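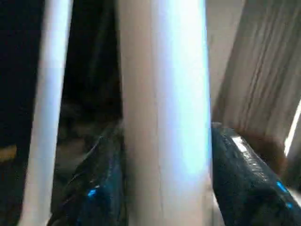
Inicio · Cuaderno · Compras · Montajes · Contacto

10/5/18 — Previsión de compras, estación de dos brazos

Repaso de lo que hay que pedir antes del cierre de presupuesto de agosto. Los importes van sin IVA. Lo que sigue en duda queda marcado como pendiente y no entra en el total.

Dedos de pinza. Es la partida que más discusión va a traer. Con tubo de PVC el agarre lateral depende por completo del estado de la superficie del dedo, y ahora no tenemos juego de reserva. Durnar ofrece el lote de 16 recambios con entrega en 30 días. Flostlow los vende sueltos y entrega antes, pero no garantiza que el lote siguiente lleve el mismo compuesto. Propongo Durnar. Si se mezclan compuestos en las dos pinzas habrá que repetir el ajuste de fuerza en cada lado, y esas horas no están presupuestadas.

Cámaras de muñeca. Una unidad de reserva, con su soporte. El soporte lo imprimimos aquí; la cámara sale a 153 euros en Hamdan. Pedir el mismo modelo que ya está montado, aunque el nuevo sea más barato: cambia la posición de los taladros y obliga a rehacer la calibración mano-ojo.

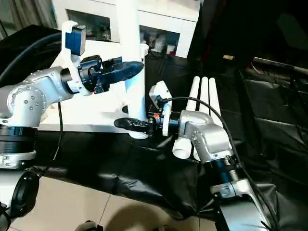
Cableado. Los bucles de cable por encima de la muñeca siguen siendo demasiado largos. Incluir en el pedido guías flexibles y bridas con velcro, y una manguera algo más corta para probar en un solo brazo. Si no limita el giro de la última articulación, se cambia también en el otro. Pendiente de medir el recorrido completo, así que de momento va sin importe.

Piezas de trabajo. Tubo de PVC blanco, codos y bases. Consumible barato, se compra en ferretería con la caja del taller. Conviene coger todo del mismo fabricante, que las tolerancias de encaje entre marcas no coinciden y luego no se sabe si falla la inserción o la pieza.

Cubierta de mesa. El negro va bien para segmentar piezas blancas, pero las arrugas molestan y los brillos más. Pedir muestra de tejido mate a Jondholm antes de comprar metros. Añadir pinzas de borde para tensarlo.

Iluminación. Con piezas blancas grandes la exposición se nos va arriba. Primera opción, fijar la exposición por software y un difusor — coste casi nulo. Segunda, panel regulable. Dejo solo el difusor en esta ronda. 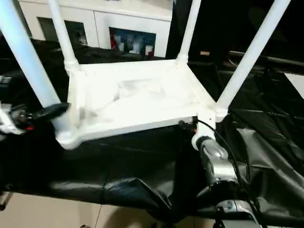

Taburete blanco patas arriba sobre la cubierta negra. El brazo derecho sujeta una pata justo por debajo del marco del asiento.

Total de las partidas cerradas: 1973 euros. El margen para imprevistos va en hoja aparte.

Por hacer:
- pedir a Durnar oferta por escrito, con portes
- confirmar referencia exacta de la cámara con Hamdan
- medir recorrido de cable, brazo derecho
- reclamar la muestra a Jondholm si no contestan

El segundo juego de pinzas completas lo he sacado de la lista. Se vuelve a mirar en agosto, con los datos de desgaste de los dedos nuevos.

Este sitio utiliza cookies propias para recordar sus preferencias. Aceptar | Configurar

Contacto | © Cuaderno de taller | Volver arriba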